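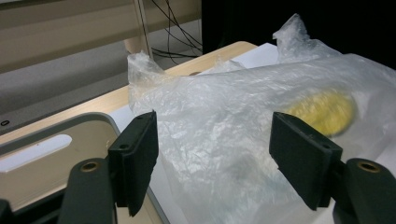 Ustwood Rugby Post Pads (set of 2)

Team Gear > Field Equipment > Post Pads
Brand: Skevia
Sold as: set of 2 pads, one for each upright of a goal
Availability: in stock in navy, red, green and black. Other colors made to order.

Overview

The Ustwood is our standard post pad for club, school and county fields. It is a foam block with a channel cut down the middle, covered in coated fabric, and it wraps around the upright and closes at the back with straps. One set covers one goal. For a full field you need to order two sets.

The Ustwood replaces the older Skevia pad that many clubs still have. The foam is the same grade. The cover is new, and so is the way it closes. On the old pad the straps were sewn straight onto the cover, and when a strap tore the whole cover had to come back to us. On the Ustwood the straps run through loops and can be pulled out and changed one at a time.

Covers for the old pad do not fit the Ustwood. Please check which one you have before ordering a spare. The Ustwood has its name on a sewn label inside the bottom flap.

Foam

The block is made of firm foam on the inside with a softer layer glued over the front and sides. The softer layer is what a player meets first. The firm core keeps the pad from folding around the post when somebody lands on it at speed.

The back of the block is open so that it can be pushed onto the upright from the field side. Two people can do it easily. One person can do it if the pad is stood on the ground first.

All edges are rounded. There are no boards, rods or metal parts inside the block.

Cover

The cover is Dutia, a coated fabric that we also use on our tackle bags and hit shields. It wipes clean and does not soak up rain. The seams are double stitched and folded inward. The zipper runs along the back, behind the straps, and has a flap over it so that the pull is not exposed during play.

There are small mesh vents in the bottom panel. Keep these clear. If the pads are stored lying in mud or wet grass, the vents fill up and the foam takes much longer to dry out.

Color will fade over time on fields with full sun. Red fades first. This is not covered by the warranty.

Straps

Each pad has 4 straps with hook and loop ends. Start with the bottom strap, pull it snug, then work upward. The strap ends should finish on the side facing away from the field of play. Loose ends can be tucked under the strap below.

Do not use tape over the straps. It leaves glue on the Dutia and the glue picks up dirt. If the straps no longer hold, clean the hook side with a stiff brush. If that does not help, order a strap kit (see Spares).

Which channel do I need?

The channel comes in round and square. Round is what most fields have. Square is for older steel posts and for some combination football and rugby goals.

Measure the widest part of the upright in the area the pad will cover. If there is a ground sleeve or a hinge near the base, measure that as well. Lowering posts often have a hinge plate that sticks out at the back, and we can leave the lower part of the channel wider to clear it. There is no charge for this but it has to be cut before the cover goes on, so it can't be done after delivery.

If you are not sure, send your measurements and a photo of the base of the post through the contact form. Lucía Escobar in field equipment checks these and will answer with the channel you need. Please do not guess. Most of the returns we get on this product are the wrong channel.

Printing

Pads can be supplied plain or printed. Club crests, school names and sponsor logos can all go on the front panel and on both side panels. Printing is done by Ortuño before the cover is sewn, so it cannot be added to a plain cover later. If you think you may want a sponsor on the pads next season, a second set of printed covers is usually the cheapest way to do it.

Send artwork as a vector file. We can work from a good scan but there is a redraw fee, and the crest may lose some fine lines. You will get a proof by email. Nothing is printed until the proof is approved in writing, and once it has been approved we can't change the order.

Printed sets for the spring season should be ordered by the end of February. Orders placed after that are still made, but we can't promise a date.

Care and storage

Hose the pads down or wipe them with warm water and a mild soap. Do not use a pressure washer. Do not use bleach or solvent.

Take the pads off the posts after the last match of the day if you can. Pads left up all week get rained on and leaned against, and in some places they get taken. Stand them upright indoors with the open side facing out. Do not stack them flat with weight on top for a whole off-season. The front layer will take a set and the pad will feel hard in that spot.

Check the covers before each match. A small cut can be patched with the repair kit. A long tear, or any tear where foam can be seen, means the cover needs to be replaced before the pad is used again.

Spares

Cover, plain, round or square channel
Cover, printed, round or square channel
Strap kit, one pad
Repair kit (Dutia patches and adhesive)
Foam block without cover

Zippers can be replaced at our workshop. Send the cover only, dry and clean, with your order number inside.

Shipping

Pads ship one to a carton. The two cartons of a set may arrive separately. They are light for their size but bulky, so please give a delivery address where somebody can sign for them. We can't deliver to an open field or to a clubhouse that is locked during the day.

Look over the cartons before you sign. If one is crushed or torn open, write that on the delivery slip and tell us.

Returns and warranty

Plain, unused sets can be returned within 90 days. Return freight is paid by the customer unless we sent the wrong item. Printed sets and sets with a modified channel can't be returned unless there is a fault.

Stitching, zippers and foam are covered by warranty for two years. Damage from vehicles, mowers, animals, tape or pressure washing is not covered.

Customer reviews

Nuria Sarmiento
Bought two sets, round channel, plain navy. Fit was right. The straps are much better than the ones on our old pads, which we had been tying up with rope. Cartons came on different days and I called to ask where the second one was before I read the shipping part.

Georges Issa
Good pads. The print is sharp and the colors match our jerseys. Took longer than I wanted, but we were slow with the artwork. One star off because the red on the pair at the south end is already a bit pink.

Rosalía Rivas
We have square posts and it is hard to find anything that fits. These do. Stiff to get on the first time. Easier now.

Begoña Cabello
Ordered a cover for a pad we already had and it was the wrong model. My mistake, they took it back. Would be helpful if the difference was at the top of the page.

Reply from Skevia: Thank you. We have moved the note on old covers up into the overview.

Related items

Skevia tackle bag, adult and junior
Skevia hit shield, flat and curved
Corner post set with flexible base
Strap kit for Ustwood post pads

Page last updated 2022-11-10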